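Cutlery in the dishwasher, handles up or down?
4 replies · 3 shares

pivvy875
We moved to a place with a Javent dishwasher and I can't settle on how to load the basket. I was raised handles up. My husband puts everything in handles down and says it cleans better. Which is it?

oldkettle
Forks and spoons handles down, knives handles up. The water gets to the dirty end and you don't stab yourself unloading.

marshroad
Disagree. All handles up. I don't want fingers on the end that goes in my mouth. Mine come out clean every time.

oldkettle
Do you rinse first? I don't, and egg stays on if the tines are down in the basket.

marshroad
No rinse. I just don't crowd it. Most people pack one compartment full of spoons and they nest together.

pivvy875
We're guilty of the spoon thing. I'll spread them out and leave the sharp knives for the sink.

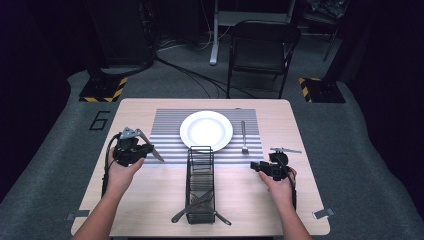

I also found the manual and it says to mix forks and spoons in each section. Nothing about handles. Going to try marshroad's way until March and then his.

12 likes · Share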